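October 10, 2026 | by the Rulside desk
4 min read

Zolent table arm: can it tidy up for you yet?

I have two children and a floor full of small plastic bricks, so when the Zolent arm became available for rent in Skuvholm, I signed the paper the same day. The rent is 200 a month and the purchase price is 967, without the bins. I kept it for two months. In this review I don't speak about programming, only about whether it does a chore that I would like to stop doing.

The setup needs patience. The clamp is strong and the manual is clear, but the calibration must be repeated each time somebody pushes the table. In my house this means every day. 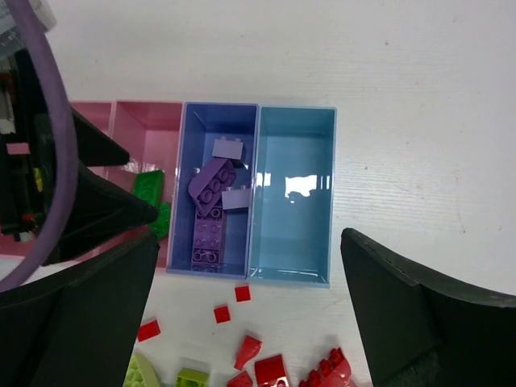
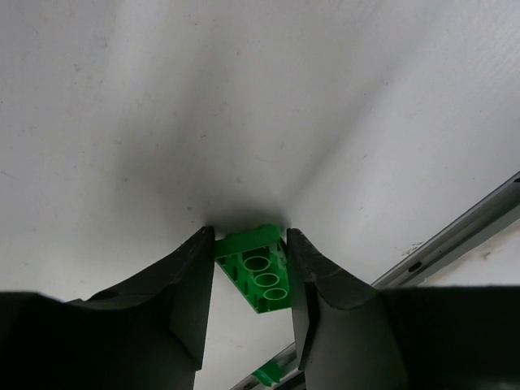
Sorting by color is the job I wanted most to give away, and for this the arm is better than I expected. It takes one piece, goes to the bin, opens, comes back. It is slow, and I could do the same work with two hands while I talk on the phone. The difficulty is in the shape of the pieces. A normal brick with straight sides, like the green one between the fingers, gives them two good surfaces to press. The flat red tiles on the table are another story, and in my tests the arm often needed several attempts for one tile. Curved slopes also like to escape. When it fails, it doesn't always notice, and it carries nothing to the bin with great seriousness.

I tried other chores too. Spoons into a drawer tray worked if I laid them far apart. Socks did not work at all. My neighbor has the older Durán model and tells me that hers is faster but drops more, and I can't check this.

The noise is acceptable, a low hum, though not in the room where somebody sleeps. The fingers can be replaced with one screw, and I would have liked a spare pair in the box.

Would I buy it? For a small workshop that sorts the same parts all day, maybe yes. For a family I would wait. I returned mine, and the bricks are again my job on Saturday evening.

We use cookies to remember your settings. Accept | Manage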